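4. Öffentliche Filmvorführung einrichten

Dieser Abschnitt gilt für Dokumentarfilme, die eine Gruppe über das Terkirero-Portal für eine kostenlose Vorführung mit Gespräch anmeldet. Stand der Anleitung: 3. März 2019.

4.1 Vorführung anlegen

1. Melden Sie sich mit dem Gruppenkonto an und öffnen Sie den Bereich „Vorführungen“.
2. Wählen Sie den Film und die Sprachfassung. Untertitel müssen vor der Freigabe festgelegt werden.
3. Tragen Sie die Platzzahl ein. Mit der einfachen Lizenz sind höchstens 80 Anmeldungen möglich.
4. Speichern Sie den Entwurf.

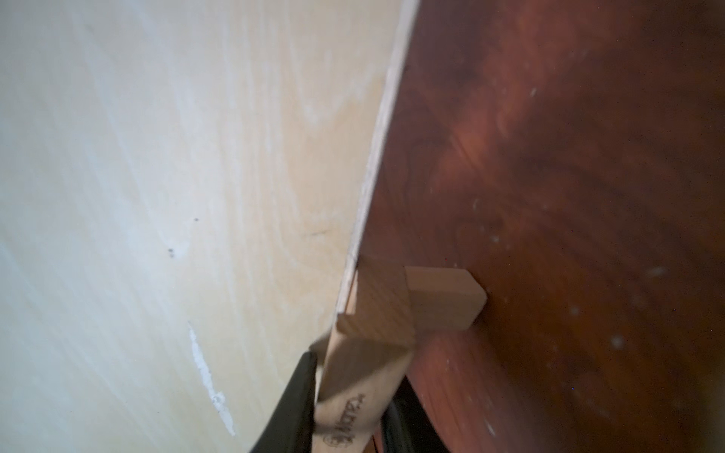

Abb. 4: Helle Holzfläche mit Maserung und Schrammen

Hinweis: Entwürfe ohne Termin löscht das Portal im Dezember.

4.2 Gespräch nach dem Film

1. Aktivieren Sie „Gespräch anschließen“ und geben Sie die Dauer ein. Voreingestellt sind 40 Minuten.
2. Benennen Sie zwei Moderationskonten. Nur diese können Wortmeldungen freischalten.
3. Senden Sie den Anmeldelink über den Verteiler Clotlow oder kopieren Sie ihn in Ihre eigene Einladung.

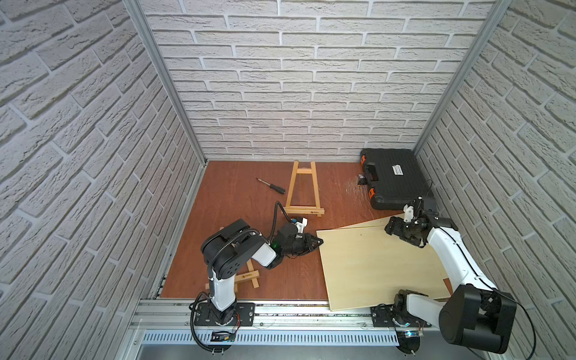
4. Prüfen Sie Ton und Untertitel im Testmodus. Der Testmodus verbraucht keine Anmeldungen.
5. Klicken Sie auf „Freigeben“.

Achtung: Nach der Freigabe lässt sich die Sprachfassung nicht mehr ändern. Aufzeichnungen des Gesprächs sind nur mit Zustimmung aller Beteiligten erlaubt.

Weiter mit Abschnitt 5, Spenden und Abrechnung.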